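Two Arms, One Table: Notes from the Winter Build

Jan 31, 2021

I promised in October that I would write about the two arms when they could do something together. They still cannot do very much, but enough people at the workshop have asked me the same things, so I will put it all in one place.

For those who are new on this blog: I rent a bench in a shared workshop called Flollholm. It is a former printing shop with a good floor, poor heating and a coffee machine that I do not recommend. Most members work with wood or with bicycles. I am the one in the corner with the cables.

The project has the name Clono. I wanted to call it something more serious, but I typed this name in the first folder and it stayed. The goal of Clono is simple to say. Two arms share one table, and they must put small things into other things and take them out again, without hitting each other. When I say small things I mean what lies on every desk: pens, markers, paper cups, clips, a roll of tape.

The first problem was the table. My old one was a door on two trestles, and it moved each time an arm stopped quickly. You do not notice this with your eyes. You notice it when the arm returns to a saved position and the pen is suddenly a little bit to the side. I spent a long time looking for the mistake in my code before I put a glass of water on the door and saw the waves. The new table is heavier, with a white top, and I screwed the legs to the floor. I asked for permission first.

The white top was a mistake in one way. It reflects the ceiling lamps, and it makes shadows under everything, and my detection program liked the shadows very much. For a whole evening it reported a second cup where there was only the shadow of the first one. I tried a gray cloth, but the cloth made folds and the fingers caught in them. At the end I went back to the white top and changed the program. It now looks at the upper part of the object, where it is far from its own shadow. This is slower but it makes fewer silly mistakes.

The second problem was the distance between the arms. When they stand too close, each one must fold itself to reach the middle, and the wrist comes into positions where the motion is ugly. When they stand too far, only one small place is reachable for both. I moved the right base 6 times. Each time I had to measure everything again, so please learn from me and test with cardboard first. Cut two strips as long as the comfortable reach, pin them where the bases will be, and turn them. I did this only after the fourth move, and I felt quite stupid.

The cables are still not beautiful. I order my connectors from Karkon, a small shop that packs everything in far too much paper, and the ones with the angled plug are worth the waiting time. With a straight plug the cable stands away from the wrist and wants to touch the table in low positions.

The coordination between the arms I have written myself, on top of a small scheduler called Hopkin that another member of the workshop made for his heating control. It was never meant for robots. It gives each arm a turn in the middle zone, like two persons who use one narrow door. If one arm has the middle, the other one may come near but must wait. I also let each motion end with a pause of 2 seconds, so that I have time to press the stop button if the next one looks wrong. The plan is to remove this pause later. I have said this for some weeks now.

My exercise for January is the pen and the cup. A paper cup is a good teacher: it is light, it falls over from a small touch, and if you squeeze it you can see immediately that you squeezed too much. I begin with the cup in the middle and the grippers coming from the two sides. 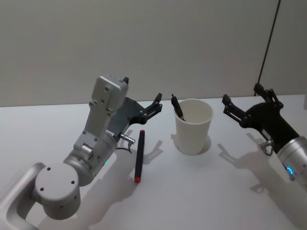 Why use two arms for a job that one arm could do?
With a light cup, one arm can hold it still while the other puts the pen in or takes it out, and then a small error in the position does not throw the cup over.

The numbers are modest. In my last series I did 20 attempts with the pen, and I stopped the series before the end of the evening because the workshop closes early in winter. I did not keep proper notes of which attempts were clean, so I will not write a success rate. Next time I will make a table before I start.

What I want to change in February is the fingertips. The present ones are pointed, good for picking up a marker from the flat table, but on the wall of a cup they press on a very small area. I will try to glue a thin piece of rubber on the inside. If someone has experience with a glue that holds on rubber and can be removed again, please write it in the comments. The one I have here smells terrible and the bicycle people have complained.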